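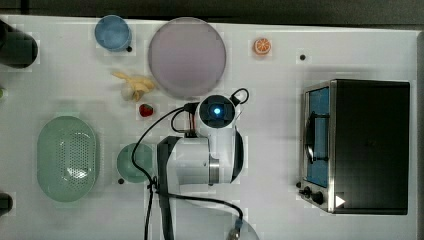 Is an open day worth the drive if you already follow the field?
It depends on whether they let the arms fail in front of you. Gutent did, so I'd say it was worth it.

Notes from the Gutent open day, 29 August 2020. Thread. Numbers are theirs unless I say otherwise.

Registration capped at 79. Visitors were split into small groups, one station each, then rotate. Ours was led by Declan Gilmartin, who runs the tabletop manipulation work.

Station one was kitchen objects on a white table: plate, cup, colander, bowl, play food, toaster oven. Single white arm, camera at the wrist with a blue light in it. All the sensing for this task goes through that camera, according to Gilmartin.

Task set is pick and place from typed instructions. "Put the strawberry in the bowl" and so on. The operator types, the arm moves, the log prints on a side monitor.

They quoted 186 logged trials on the current software build, 99 of them completed without a person stepping in. No breakdown by object. I asked. Gilmartin said it would be in the December write-up.

We watched four runs. Two finished, one dropped the banana short of the plate, one stopped on a joint limit and had to be reset by hand. Reset procedure is slower than the task.

Cable routing came up. Black cable on a white wrist, with enough slack to loop out to the side. Vitória Azevedo (hardware) said the slack is there for wrist rotation and that it does get into the camera's view at some angles. They mask it in software.

Colour was my other question. A pale green bowl beside a mint green colander is a fair test. Azevedo said mix-ups between the two were common on the previous build. No figure given.

Station two was the Ornar bin sorter. Behind a guard, running at reduced speed for visitors. Less to see. The Stikotar conveyor feeding it jammed once and was cleared by staff.

Parking is off the rear lane, the front gate is locked. Bring closed-toe shoes or you watch from behind the line.

Hoshino grippers were on the handout but not on the floor. Will ask by email and add the reply here.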